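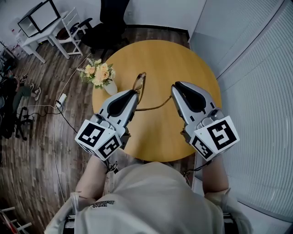

Clutham, 10th July

Can a town run a restorative justice program without the court signing off?

Our neighborhood group wants to start one for small stuff: graffiti, shoplifting, fights between teenagers. A store owner and the kid who stole from him sit down, talk it through, and agree on how to make it right. We have 34 people who said they'd train as facilitators, which blew me away! But a member of the town board told us it would be "unofficial" unless a judge refers the cases. Is that true? And does anyone know what training costs?
Posted by Clodagh Dolan

3 answers

Oh, I love that you're doing this! Yes, you can start without a judge. If both sides agree to meet and no charges have been filed, it's a conversation between neighbors and you don't need a referral for that. What you can't do is promise anyone that charges won't follow. The person harmed can still go to the police, so say that out loud at the first meeting and put it on the sign-up form.

Once a case is in court it gets trickier. We ran ours in Scanlon for a year on school and store cases only, then went to the county prosecutor with our results and asked for referrals. She said yes to first-time property cases. Ask early what happens to things people say in the circle – in some states it's protected and in others it can be used later. Please get a local lawyer to look at that one before your first case.

For training we paid $2,000 for a two-day course for the whole group, plus lunch. Some of your 34 will drop out. Ours did, and the ones who stayed were fantastic.
Posted by grokine

Seconding the part about the prosecutor. Also don't skip the prep meetings. We see each person alone at least twice before they ever share a room, and sometimes the person who was hurt decides a letter is enough. That's fine! Plurnarum has a facilitator handbook at the library if you're anywhere near there, I think the May edition is the newer one.
Posted by two_chairs

depends on your state. call the clerk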